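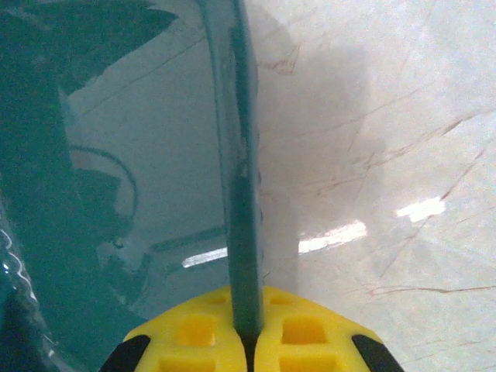
Figure 1. Wrist camera view of the yellow gripper with teal film, on a marble tabletop.

Category: Guides > Before You Buy > Winier Bench Arm

Section 2. Planning and budgeting for your station

Read this section before you place an order. It covers the bench, the gripper, the camera, the spare parts and the working hours you should allow for. Assembly starts in Section 3.

Prepared by Zinhle Rampersad. Checked against the parts list by Caradog Rowlands, August 26, 2026.

2.1 Decide what the arm will handle

The choice of material drives most of the cost. Boxes and blocks are easy to grip and easy for the camera to find. Thin film, bags and wrapping are harder. They fold over themselves, they catch the light, and they can cover a large part of the wrist camera's view, as in Figure 1.

1. Write down every item you plan to handle in the first year.
2. Mark each one as rigid, soft or film.
3. For each film item, note whether it is clear, tinted or opaque.
4. Send the list to your Rirness sales contact with your quote request.

Note: If any item is marked as film, order the soft-pad finger set. The hard finger set cannot be exchanged once the bag has been opened.

2.2 Choose the bench

The arm can be clamped to any level surface that does not flex. You do not have to buy the Jarklow bench, although the mounting holes on it match the base plate and will save drilling.

1. Measure the surface you have. Compare it with the base plate drawing in Appendix A.
2. Press down hard on the edge where the clamp will go. If the surface moves, choose another one.
3. Look at the surface from a low angle with the room lights on. Glossy stone, glass and varnish will show bright reflections.
4. If you see reflections, add a matte mat or a light diffuser to the order.

Polished marble is stable, but it returns overhead light straight to the camera. The three bright spots in Figure 1 are reflections of this sort, and one of them shows through the film. Veins in the stone are a smaller concern, but they can be mistaken for the edge of a part if your software looks for lines.

Caution: Do not clamp directly onto stone. Use the rubber spacer supplied with the clamp and tighten by hand only.

2.3 Set the budget

A first station with one arm, one wrist camera and one finger set should be planned at 3000 dollars before tax and shipping. Bench, mat and lighting are separate lines. So is the Huaranga controller license if you want the scheduling features.

Enter the items in this order, so that the quote and your own sheet can be compared line by line:

1. Arm and base plate
2. Gripper body
3. Finger set, hard or soft-pad
4. Wrist camera and cable
5. Controller and license
6. Bench or clamp kit
7. Mat, diffuser and lamps
8. Spare parts
9. Training time

People often leave line 9 blank. Put a figure there even if your own staff will do the work. Film handling takes longer to set up than rigid parts, and the hours have to come from somebody's schedule.

2.4 Spare parts

The black pads at the ends of the gripper take the wear. Order two spare pairs with the first shipment. Pads bought later are sent as a separate parcel with its own freight charge, and for overseas buyers that can come to more than the pads.

The gripper body has open pockets molded into it. Do not fill them with tape, labels or weights. If you want to mark a gripper as yours, use the tag ring on the cable.

Note: Pads from the first Winier model, sold until June, have a narrower slot and will not fit the current body.

2.5 Lighting and camera position

The wrist camera looks along the gripper toward the work. When a sheet is held edge-on between the fingers, it appears as a narrow strip running away from the center, and the loose part may hang to either side. Whatever is behind tinted film will still be partly visible, but its color will be shifted. Plan for this before you pay for color sorting.

1. Ask for sample images of your own material before you confirm the order. Rirness will run one sample set per quote at no charge.
2. Send enough material for the test. A single small piece does not show how a full sheet folds.
3. Check the samples for places where layers overlap and turn dark.
4. If those areas hide the part you need to see, add a second, fixed camera to line 4. A bracket is needed for it — see Appendix B.

2.6 Delivery and space

Allow two people for unpacking. The arm and controller arrive in separate cartons and may come on different days. Keep the cartons until the warranty card has been registered; returns are accepted only in the original packing.

Leave clear space on both sides of the arm equal to its full reach. Do not count shelf space above the bench as clear. Route the power cable behind the bench, away from any roll or stack of film.

Caution: Loose film can be drawn into the joints of the arm. Budget for a bin with a lid or a roll holder, and place it outside the reach of the arm.

2.7 Before you sign

1. Compare the quote with the list in 2.3. All nine lines should be present, even those priced at zero.
2. Confirm which finger set is named on line 3.
3. Confirm that the spare pads are listed for the current body.
4. Keep a copy of the sample images with the signed quote.

Go on to Section 3 when the cartons have arrived.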